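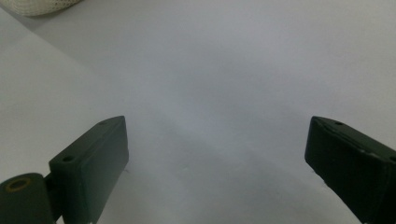
Home Grippers Fingers & Spares Table Kits Handling Rules Cart

Hurberg Hand-Held Gripper, Pair (left + right)

Sold as a pair, for two-handed recording work on soft goods. Dark green fingers, black body, metal mounting plate on top, one cable each. No single units, please stop asking – the pair is matched at the bench and a spare left will not line up with your old right.

Ships with the Narnemcombe handling rules, 23 of them, on a laminated card. We use the same card in our own room. The ones people skip are below, full card comes in the box.

Part no. 179. Warranty void if you drill the fingers. Use the holes that are there.

Before you pick them up

Table first. Pad flat, edges inside the table rim, nothing on the pad except the work. Floor clear where the operator stands. Check both plates for play – grab the plate, wiggle, should not move. If it moves, tighten and log it. Don't record "just one" with a loose plate, you will throw out the whole batch.

Cables go back toward the operator. Never forward across the work, never between the two jaws. Leave enough slack to reach the far edge of the pad, no more.
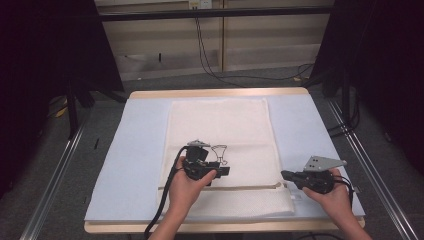
Towel work on the blue pad. One gripper in each hand, jaws facing in.

During the work

Start every take with the jaws open and off the cloth. Same at the end. Hold it there, then stop. Takes that start mid-grab get rejected, no discussion.

Jaws toward each other is fine. Jaws touching is not. If they knock, finish the take, mark it, check both fingers after.

Only the fingers touch the cloth. Not your knuckles, not the body of the gripper. If a fold won't lie down, press it with a closed jaw. A thumb on the corner counts as a bare-hand contact and has to be marked as one. Same goes for sleeves, roll them up.

Prints, tags and borders are OK on towels but pick one orientation and write it on the batch sheet. Tag left or tag right, we dont care wich. Just keep it the same for the batch.
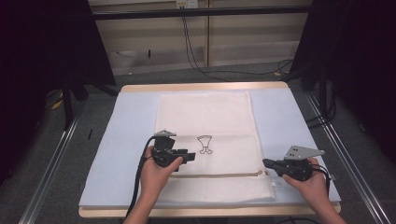
Goblet-print towel, folded band at the near end, tag on the right.

Finger check

Open the jaws all the way over a plain pale surface and look at the view from the gripper. You want both fingers in view, tips level, nothing in the gap. Look for lint too. Threads collect along the inner edges on towel work and then show up in every single take.

Scuffs on the top face – cosmetic, leave them. Scuffs on the inner face – swap the finger. Both sides at once, always. Do the check at every operator change and every 56 takes, whichever comes first. Full finger swap at 1,000 takes even if they look fine. 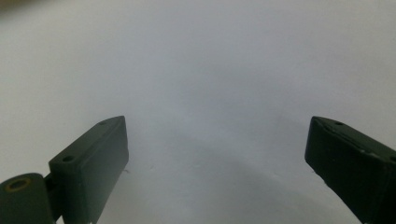
Paperwork

Mykhailiuk log sheet, one per pair, not one per person. Write down: pair number, operator, plate check, finger check, anything dropped. A drop from table height = pair out of service untill checked. Yes, also onto carpet.

Card revised Oct 21, 2024. The July card is out of date, bin it. Main change is the cable rule.

In the box

Left gripper, right gripper, spare finger set, hex key, rules card, pad of log sheets. Table, pad and rails not included – see Table Kits.

Comments (4)

benchrat: does the finger swap count restart if I only change one side? had a chip on the right

Sovonska support: Change both, then restart at zero. One new one old = uneven tips.

kl_textiles: Card is good. Wish the cable rule had a length on it. We ended up taping a mark on ours.

foldline: seconding the lint thing. lost most of an afternoon to one thread. a dry paintbrush gets it out of the corner

Sovonska – Contact – Returns – Spares list – © Sovonska, all rights reserved – Back to top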